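Events > Open Days > Birkness Workshop Open Day

Birkness Workshop Open Day

The Birkness Workshop Open Day is a yearly public event in Brolanville, held at the robotics workshop of the Vergara training center. Visitors may watch robot arms at work and speak with the people who prepare the tasks. The first open day took place in February and had 50 visitors. It was later moved to summer, when the building is easier to reach by bus.

Program

The day is divided into sessions of 28 minutes, with a group of 20 persons in each. Every session begins with a short talk in the front hall, which was formerly the ticket office of the Drondell tram line. After the talk the group goes to the work cells and stays there until the bell.

The demonstrations are done with household and office objects. Industrial parts were used in the first year, but many visitors found them difficult to recognize, and the guides spent much of the time on explaining the parts. In the present program a pair of arms works at one table, among whiteboard markers, their caps and a potted plant. Such objects are light and thin, and a marker must be held firmly without being pushed out of the fingers.

Two arms at the marble-patterned table, with markers and loose caps
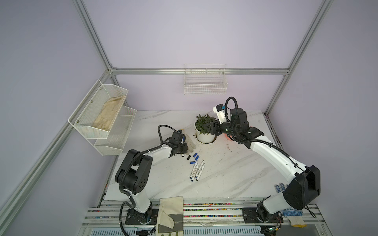
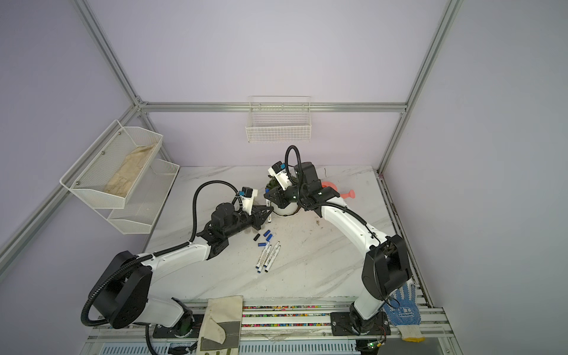 A marker held upright in the gripper

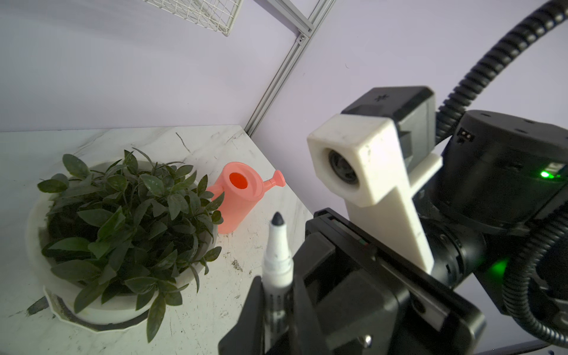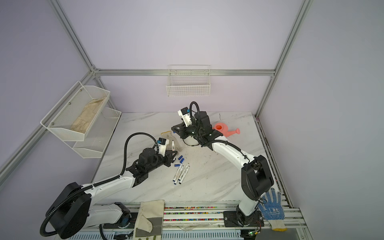
Questions are taken at the end of each session. The most frequent ones concern speed - many visitors expect the arms to move much faster - and the price of the equipment, which the workshop does not publish. Children under a certain height are asked to stand on the low bench at the side.

Access

Entry is free, but a place must be reserved. The entrance is on the yard side of the building, and the main door stays closed on open days. Large bags are left in the front hall.

This site uses cookies to remember your settings. Accept | Decline

Contact | © Vergara, Brolanville | Last changed 6/27/26 | Back to top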